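Vavell opens road site for teaching a driving robot by remote control

Vavell has started a program in which people drive a small wheeled robot along open road from a desk, so that the machine can learn the task from their steering. The first runs were logged in June 2022 and the work is due to continue until December.

Operators work in pairs. One steers with a hand controller while the other marks each run as good or bad. Only the good runs are passed on for training.
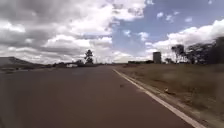 The white edge line runs along the right side of the road in both views.

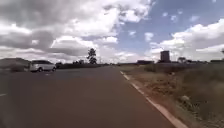
Rochelle Ashby
Staff writer, Transport

The team has kept 327 runs so far. Darcy Kingi, who leads the operators, said the hardest part to teach is holding a steady distance from the edge line.

"People drift and correct without thinking about it," Kingi said. "The robot copies the drift as well, so we ask drivers to slow down and make smaller moves."

New operators practice on a simulator before they drive. Each shift lasts two hours with a break in the middle.

Mahuika, which supplies the controllers, will add a model with a stiffer wheel later in the program. Vavell has not said when the robot will be tested without an operator.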